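Wollura pantry survey, data card
v4, last touched 29/12/2021, Åsmund Hedlund

What this is
One CSV, 544 rows. Each row is one dry good in one household kitchen in Wollura or Dratmont: what it is, what it's kept in, how long since it was opened, did it clump. Collected over July by paper form, typed up by me at night so expect the odd slip.

Why
Wanted to know if humidity or container matters more for clumping. Still don't know. Data's here if you want a go.

Files
pantry.csv - the main one
towns.csv - postcode to town, plus daily humidity
forms/ - scans, names blacked out
old/ - v1 to v3, don't use

Columns
item - free text, lower case. "castor sugar" and "caster sugar" both in there, sorry
container - jar, tub, pitcher, bag, tin, other
lid - y/n
opened_days - whole days, blank if they couldn't remember
clump - 0 none, 1 a bit, 2 solid
room - kitchen, pantry, garage
note - whatever they wrote in the margin
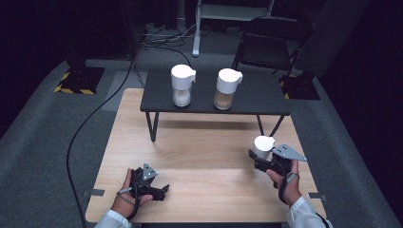
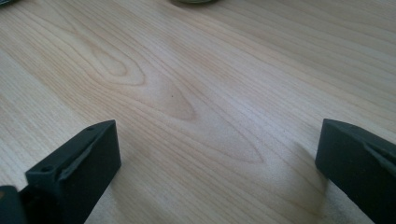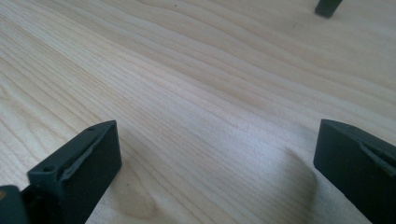

Lidded pitchers (first photo), pale wood tabletop (all three)

Known problems
- Makside forms came in late, left out of the main file. Will go in v5 maybe.
- 10 rows have opened_days bigger than 3000. Checked two, both real. One was cornflour.
- Bag with a peg on it: is that a lid? I said yes up to row 100 then changed my mind. Fixed most of them.
- "salt" covers table, rock and cooking salt. Form didn't ask.
- Humidity is from the Dratmont station for both towns. Wollura is nearer the water so proably reads low.
- Anyone with rice in the salt, see note column. Not coded seperately.

Loading
UTF-8, comma separated, quotes around note. Excel turns some of the postcodes into numbers and drops the leading zero, import as text. Blank means blank, there's no NA or -99 anywhere any more.

Changes
v4 - colour column dropped, no one filled it in the same way. Tub and canister merged
v3 - fixed the town codes
v2 - Asante Street forms added

Licence
CC BY. Put my name on it somewhere. Corrections by email, give the row number please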